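Caring for Placemats and Trays
Posted September 17, 2018 by Alun Pritchard

Woven and ribbed placemats hold crumbs in the grooves. Shake them outside before you wipe them, or you will push the crumbs in deeper. For cotton, a cool machine wash and a flat dry will keep the edges square. Vinyl only needs a cloth and a drop of dish soap.

Grease spots
Cover the spot with baking soda and leave it for 3 hours. Brush it off, dab with dish soap, rinse. Old spots may need a second round.

Storing
Lay mats flat in a drawer. If yours are already curled, roll them the opposite way overnight and put a heavy book on them in the morning.

A striped mat under a plain white plate hides small stains well between washes. Trays with a raised rim catch drips, but gunk builds up in the corners. Use an old toothbrush there. Go easy on any printed design and skip the scouring pad.
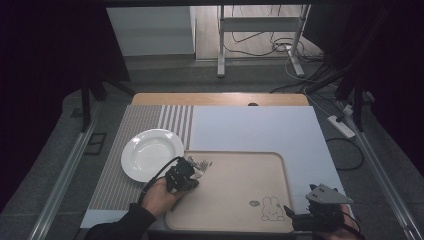 Water rings on wood
Rub with a little mayonnaise on a soft cloth, wait, and buff with the grain. Test it first on the underside. Siu-fong Au wrote in from Widley to say plain petroleum jelly left overnight did the same job on her table.

Sticky labels
Warm with a hair dryer on low and peel from one corner. Cooking oil takes off what is left.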